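Flateck moves handling staff to arm operation at Karkley

Flateck has finished the first stage of its changeover at the Karkley site, where household handling tests are now carried out with gripper arms in furnished rooms. Until November the same tests were done by hand, with staff lifting and setting down each item and writing the result on a sheet. The site employs 39 people on two shifts.

Under the new arrangement one operator runs the arm and a second checks the log. The test plan has 200 tasks, most of them pick-and-place work at table height. Operators must complete 100 supervised runs before they are cleared to work without a trainer in the room. 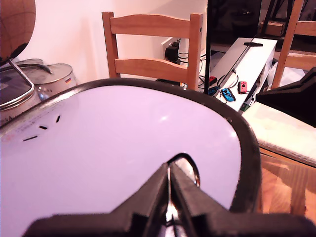 Maksymiv
Staff writer, workplace automation

The two black fingers of the gripper close toward each other from either side, and much of the operator's skill is in the approach. Shiny and rounded surfaces are the slow part of the plan. A polished metal part reflects light back at the sensors, and the contact point has to be confirmed by eye before the fingers close. Flateck has set a lower approach speed for these items.

The rooms are furnished much as a home would be, with wooden chairs, a television on its stand, cookware and loose cables. The company wants the arm to work next to ordinary clutter – an empty bench gave results that did not carry over to the rooms.

For staff, the main change is in the kind of strain. Lifting and bending have dropped sharply, according to the site's shift reports, while complaints of tired eyes and stiff necks have gone up. Operators now change places with the log checker every hour. Pay grades have been left as they were, which the works council at Karkley wants reviewed, on the grounds that arm operation calls for certified training and hand testing did not.

The system software comes from Tirnau, which logged 956 runs during the first stage. Runs stopped by the operator are counted separately from runs stopped by the arm. The second stage will add the evening shift.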